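Clurnlow purchase file: simulated switch-panel set

README, last edited 31/05/2020 by Thandeka Mahlangu

Read this before you put a number on a purchase request. The set is small, it is all rendered, and I have already seen it used to argue for things it can't support.

What it is for

We want to know if one arm on one fixed table can work a lettered and numbered panel of lit switches well enough to justify buying the real thing. The Tramano folder has 605 episodes. Of these, 60 are held back for review and should stay out of any training run. Each episode comes with views from more than one camera, and the close one is the only one I trust for reading the switch lights.

Even there, the gripper gets in the way. With the fingers down at row C, C3 is nearly gone from view, while A4 and B4 are easy to read as unlit. If your budget assumes a single camera at the hand, add a second one now. 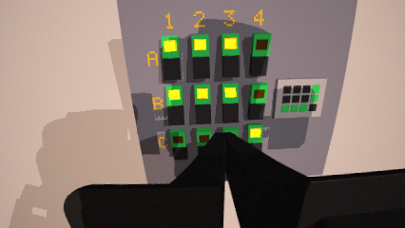 Parvathi Devadiga disagrees: a second camera is cheap next to the arm, and we should stop treating it as a line to fight over. She would spend the review time on the cost of the panel, because a real one will wear out and a rendered one never does.

Fair enough, but cheap lines add up. The first Clurnlow estimate left out mounts, cables and the hours to line everything up, and it still got called complete.

Table and floor space

The simulated table is large and the arm sits at the far end of it. All the work happens close to the base. The whole near half of the top does nothing for this task, and I would not pay for it. Ask for a quote on a smaller table before you copy the layout.

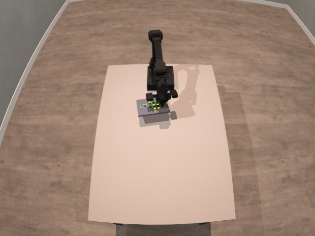

Lazarević quoted us a delivery time of 18 weeks, with nothing in writing about what happens if they miss it. Alilier came back with 8, which I believe even less. Neither quote covers installation. Put both in the plan and use the longer one.

Sizwe Engelbrecht asked for a line for guarding. There is none in the simulation and no allowance for it in the draft budget. Leave the line open until somebody gives us a figure we can check.
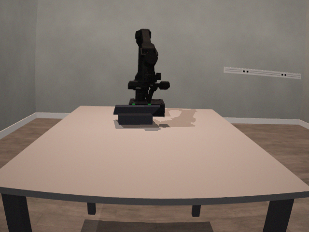 Power, spare fingers and a service contract are also missing. The sales sheets talk about uptime and skip the price of a replacement joint. I have asked twice.

Known limits

The renders tell you nothing about switch feel, glare off a real panel, or how the fingers hold up. Wall, floor and tabletop look clean and even, and our shop does not. Success rates from this set should not appear in a payback calculation. Lawal Osagie did that in the first draft and has since taken it out.

The wide views are fine for checking arm posture and the space above the table. They are poor for switch state.

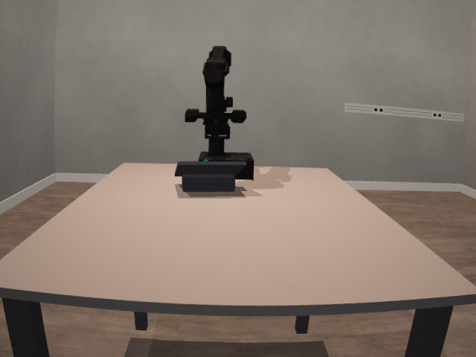
Wide view, arm upright behind the dark two-part object. Table layout reference only.

Open items before September

Written delivery terms from both suppliers.
Price of a spare panel, and of a spare set of fingers.
Quote for the smaller table.
Guarding figure.
Decision on lease or purchase. Graziella Sanna has the lease papers; I haven't seen a version where leasing comes out ahead past the first year.

Send corrections to me, with the episode number if it concerns the data.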